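Clanside's $2,965 folding course promises tidier homes, but the sums are thin

CLANSIDE - A home organizing firm called Rind will start selling a course in July that it says can teach anyone to clear a load of small laundry in 60 minutes a week. The price for a household is $2,965, paid up front.

The method, sold under the name Asora, rests on one idea: every cloth goes from a bin to a bare table, gets picked up by a corner, and is folded before the next one comes out. Rind opened its practice room in Clanside to visitors at 9 a.m.

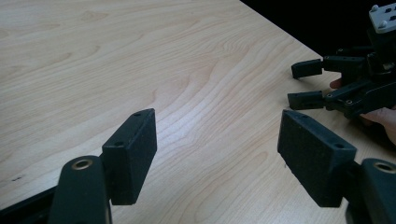
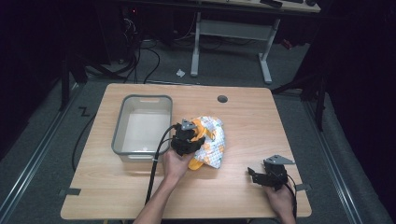 The light wood practice table in Clanside. The second picture has the gray bin and a white cloth with yellow-orange trim.

It is hard to argue with a clear table. It is also hard to see what part of this needs a course. Most people who fold dish towels already start at a corner, and plenty of them learned it from a parent at no charge.

Rind says customers in a trial cut their folding time by half. Asked how many households took part, the company gave the number as 5. It did not say how the times were kept, or whether anyone was still using the method a month later. A written summary handed out at the door had no figures in it at all.

The fee covers nine lessons, one storage bin and a printed guide. It doesn't cover a table, and the guide advises against using a bed or a couch. Families in smaller apartments may wonder where that leaves them. Rind said a kitchen table "works fine" if it is emptied first - a job that can take longer than the folding.

Prumov, a rival firm that runs a free drop-in class across town, teaches much the same steps in one evening. It said it has no plans to charge.

Rind said refunds will be offered up to the second lesson. The terms had not been posted on its website by late afternoon.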